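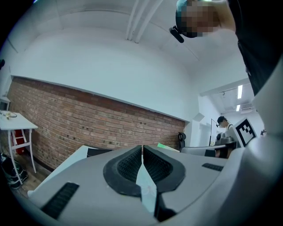

Publié en mars, par l'auteur du blog | Classé dans : Visites, Robots | 9 commentaires

J'y suis allé à reculons. Les portes ouvertes de laboratoires, j'en ai fait assez pour connaître le programme : un café tiède, une vidéo accélérée quatre fois sans que ce soit écrit nulle part, et un bras articulé qui attrape un cube en mousse devant des gens qui applaudissent. Chez Altbridge, le café était bon. Pour le reste, je suis plus partagé.

L'invitation parlait d'une « démonstration du projet Avari, la manipulation apprise par l'exemple ». Je m'attendais donc à voir un robot manipuler. Or pendant la première heure, ce sont des humains qui ont manipulé, une pince à la main. Deux doigts à coussinets noirs, quadrillés à l'intérieur, qui se rejoignent en V, et entre les deux une chose bleu pâle, translucide, toute mince, un peu froissée. On serre, on lève, on repose. Puis on recommence. Les enregistrements servent ensuite à entraîner le bras, qui lui attendait au fond de la salle, à côté d'un grand marqueur noir et blanc.

Je veux bien reconnaître que le choix de l'objet n'est pas idiot. Un cube, tout le monde sait faire. Une matière souple et à moitié transparente, c'est autre chose : ça plie, ça glisse, ça renvoie la lumière n'importe comment. J'ai posé la question à l'équipe et on m'a répondu que les cubes, ils en avaient soupé. Un bon point.

On m'a ensuite donné des chiffres, et c'est là que j'ai sorti mon carnet. 600 gestes enregistrés pour la tâche du jour, dont 286 conservés après tri. J'ai demandé ce qui était arrivé aux autres. Main trop rapide, objet masqué, prise ratée, m'a-t-on dit. D'accord, mais si on écarte les prises ratées, comment la machine apprend-elle à se rattraper quand elle rate ? Réponse : « c'est un sujet de recherche ». Je traduis pour ceux qui ne fréquentent pas ces endroits : on ne sait pas encore.

Ils visent 2 000 gestes pour la prochaine campagne. Toujours la même tâche, toujours avec la même pince. Je n'ai rien contre la patience, mais il faut m'expliquer à quel moment cela devient de l'automatisation. Pour l'instant, je vois surtout des gens debout, le bras tendu, qui font un travail répétitif afin qu'un jour une machine le fasse à leur place. J'ai essayé la pince cinq minutes. Le poignet fatigue vite, et l'on se met à tricher, à prendre l'objet toujours par le même coin parce que ça marche. Je parierais que les 286 gestes retenus sont pleins de ces petites manies.

Vint le tour du bras. Neuf essais devant le public, il y en avait neuf au programme et ils s'y sont tenus, ce que j'ai apprécié. Cinq réussites franches. Deux prises où l'objet a fini à côté de l'endroit prévu, comptées comme réussies par l'animateur et pas par moi. Deux échecs complets, dont un où la pince s'est refermée sur rien avec beaucoup d'assurance. Pas de vidéo accélérée, en revanche. On a attendu en vrai, et c'est long, un bras qui réfléchit.

Le décor m'a plutôt mis en confiance, je le dis aussi. Un mur de briques rouges, des tuyaux blancs au plafond, une chaise de bureau noire, un sac posé par terre près d'une table. On travaille là-dedans, on n'y tourne pas des publicités. J'ai vu chez d'autres des salles impeccables où rien n'avait jamais servi.

Restait la présentation de la société Wong, partenaire du projet, qui parle déjà d'équiper un atelier de conditionnement à Drudville. Diapositives soignées, courbe qui monte, aucune échelle sur l'axe vertical. Quelqu'un au deuxième rang a demandé le taux de réussite sur un objet que le bras n'aurait jamais vu. On lui a proposé d'en discuter après, autour du buffet. Je suis resté près du buffet assez longtemps pour entendre la réponse et elle n'est pas venue.

J'ai laissé mon adresse pour être prévenu de la prochaine séance. Je viendrai avec un sachet de mon choix, sorti de ma cuisine, et je demanderai qu'on l'essaie sans réglage préalable. L'équipe d'Altbridge a dit oui tout de suite. Wong a dit qu'il faudrait voir.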